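Simulated gripper slips on a brush handle – which settings should be reviewed first?

Posted by Mekport in Home Builds

Our shared workshop is preparing a two-finger gripper for a small sorting arm. Before the hardware is assembled, every grasp is tested in simulation. Boxes hold well. Round handles do not, and 77 of 507 trials with the brush model ended in a drop. Friction has been left at the default value.
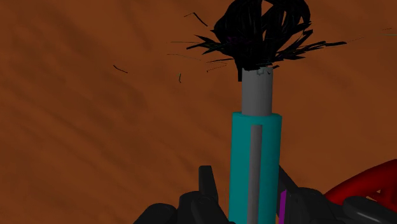

Wrist view of the brush model, gripper at the base of the teal handle.

Advice on the order of adjustments would be appreciated.

Krum Vidmar
Please check the collision shape before changing friction. A tall cylinder is often imported as a coarse polygon, and flat fingertips then touch it at one edge only. I would also exclude the bristles from collision altogether – loose strands can produce contact forces that disturb the grasp. Reduce the time step last.

Petek
Raise the friction. It worked for me.

Hivance
I agree with the first reply. Our handle mesh had 7 sides, and replacing it with a true cylinder resolved the matter in May.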